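From: Perla Cortés
To: Harnine Pantry List
Date: 18 March 2021
Subject: Re: [harnine-pantry] Putting groceries away when there's no room to put them

> I've been reading the list for a while but haven't posted before. We moved to
> a smaller place in June and the kitchen has one tall cupboard and that's it.
> Every time I come back from the store the bags sit on the floor for half the
> evening, and the snacks never get a home at all. They live on top of the
> fridge until somebody knocks them off. I bought a few baskets and they are
> now full of other things. How do the rest of you do it? Do you sort before
> you put away, or after? And is it worth decanting everything into jars like
> they do in the magazines?
>
> Thanks from a tired newcomer in Grerkness

Hello and welcome! I'm so glad you wrote in, and please don't apologize for reading along quietly first. I did the same for the better part of a year before I got up the nerve to ask about flour moths.

I know your cupboard, or one very much like it. When we lived over the bakery on Xolalpa Street we had a single cupboard with a door that stuck, and I kept the rice in the bedroom. The house we're in now was built in 1861 and whoever laid out the kitchen must have owned one pot and a ham, so I've never really graduated to a proper pantry. What I have is a good wooden table, and most of what I do happens there.

To your question about sorting before or after, I'm firmly in the before camp. I used to put things away straight from the bag, one at a time, and I'd open and close that cupboard door until my wrist hurt. Now everything goes on the table first. I set a basket in the top corner, out of the way of my elbows, and bring the snack packages out into the open part where I can see them. I like the plastic baskets with the little holes all over the sides, because crumbs don't settle in and you can rinse one under the tap when something leaks. Gray is nice too, it doesn't show every smudge the way my old white ones did.
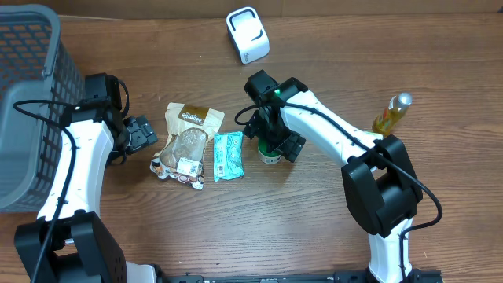

HOW I GO ABOUT IT

First, clear the table properly. I mean the mail and the fruit bowl and the scissors, all of it. I skipped this for years and kept putting away the scissors with the crackers.

Then bring out one kind of food at a time. I do snacks first, because they're light and they take up a silly amount of room for what they weigh. If you start with cans you'll run out of energy by the time you reach the chips, and then up on the fridge they go.

Look at the dates while the packages are still lying flat. Whatever needs eating soonest goes in the front of the basket. I don't write anything down anymore. I did keep a list on the door for a while, with 100 lines on it, and my husband added "gold bars" and "one elephant" and that was the end of the list.

Stand the packages on end in the basket if they'll stand. Bags that slump can lean on a box. Don't fill it to the brim, or you'll be back to things falling on people.

Last, the basket goes into the cupboard whole, and comes out whole. That's the part that changed things at our house. The children pull out the basket, take what they want, and push it back in. (Mostly they push it back in.)

ABOUT THE JARS

I decant 4 things: rice, oats, sugar and the good lentils. I tried to do the lot once, with a set of Grurnia jars my sister gave me, and they're handsome jars, but I had 9 of them filled with things that looked exactly alike and I made a cake with cornstarch. Snacks I'd leave in their own packages. They go stale faster once you start moving them around, at least they do here, where the kitchen is damp half the year.

As for your baskets being full of other things already - oh, I do sympathize. Tip one out on the table tonight and see what's in it. I'd bet half of it is batteries and birthday candles, and those can go in a shoebox somewhere else entirely.

Do write back and tell us how wide the shelves are. Somebody on here had a clever trick for deep cupboards with a tray on the bottom shelf, and I can't remember who it was, but perhaps they'll see this and speak up.

Warmly,
Perla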